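Preparing Small Items for Deposit with the Lost Property Office

Departments of Stamham College that receive found items are asked to prepare them for transfer to the Lost Property Office in Haverford Hall. The steps on this page apply to small items only. Bicycles, luggage and musical instruments are covered by a separate procedure, available from the front desk.

Before you begin

You will need a deposit form, a supply of numbered tags and access to the Irkusix register. Staff who have not yet been given access should request it from their department office. Temporary staff may complete the paper form, which will be entered in the register at Haverford Hall.

Step 1. Record the item on the day it is received

Open the register and select New Deposit. Enter the building, the room and the time of day at which the item was found. If the finder does not know the room, enter the floor. Do not leave the location field blank, as the register will not issue a number without it.

Describe the item in plain terms. State what it is, its main color and any marking that an owner would be likely to mention. Do not estimate its value.

Step 2. Attach the tag

Copy the register number onto a tag and tie it to the item. Tags must not be glued or stapled. For items too small to hold a tag, place the item in a clear bag and tie the tag to the bag.
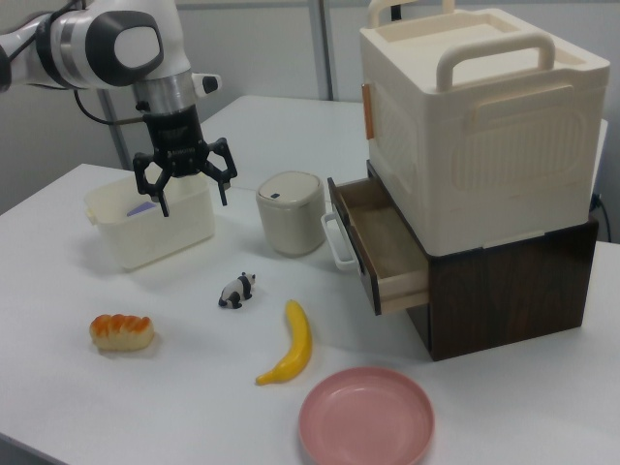 Items found together should be entered as one deposit only when it is clear that they belong to the same person, such as keys on one ring or the contents of a pencil case. In all other cases, make a separate entry for each.

Step 3. Set aside restricted items

Bank cards, passports, medication and telephones may not be kept in a department overnight. Bring them to Haverford Hall by 4:30 p.m. on the day they are found and obtain a signed receipt. Food and drink should be discarded and need not be entered.

Step 4. Arrange the transfer

All other items are collected from departments every 2 weeks. Place them in the transfer box with a printed copy of the deposit list on top. Departments in the Bavent Building share one box, which is kept at the porter's desk.

Step 5. Close the entry

When the box has been collected, change the status of each entry to Transferred. Inquiries from owners should then be directed to Haverford Hall.

Retention

Unclaimed items are held for 8 weeks from the date of entry. Last year the Office received 3,876 items, of which 3,163 were returned to their owners. The retention period is extended for items received in December.

Related pages

Claiming a lost item
Deposit form (paper version)
Register access request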